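4.3 Recording a demonstration by remote control

Before you begin, load the Onby tabletop world in Wornel Studio and pair the hand controller. The status light on top of the wrist must be blue.

1. Set the speed limit to 60 percent. New operators should use 30.

2. Press Record. The session timer starts with the first movement of the controller.

3. Drive the open gripper down over the cube, close the fingers and raise the cube clear of the table.
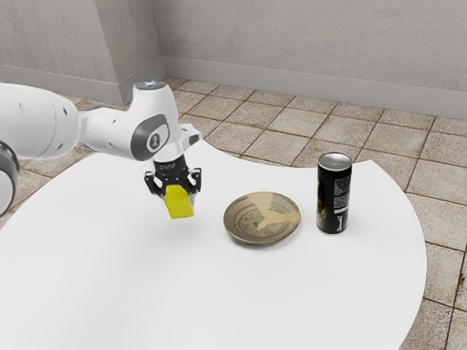 Figure 7. Cube held above the tabletop, to the left of the plate.

4. Keep the wrist above the objects on the table while moving sideways. The can is a collision body; touching it marks the take as failed.

CAUTION: Do not release the trigger during a move. The gripper opens after 500 ms without input and the cube drops.

5. For low passes, switch to fine mode (press the thumbstick twice). Each controller step is then 2 mm. Stop when the cube is at or just above the table surface. 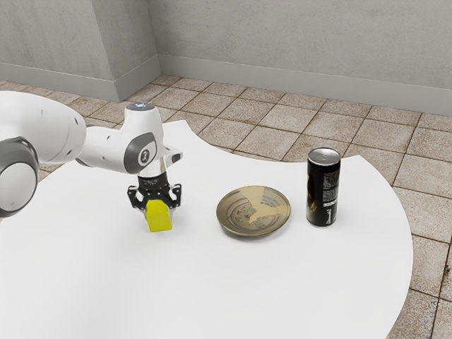
4.4 Saving and reviewing takes

1. Press Stop, then choose Keep or Discard. Discarded takes cannot be restored.

2. Enter a task label. Use the same wording for every take of one task.

NOTE: Takes recorded in Moschos format must be converted before replay. See Appendix B.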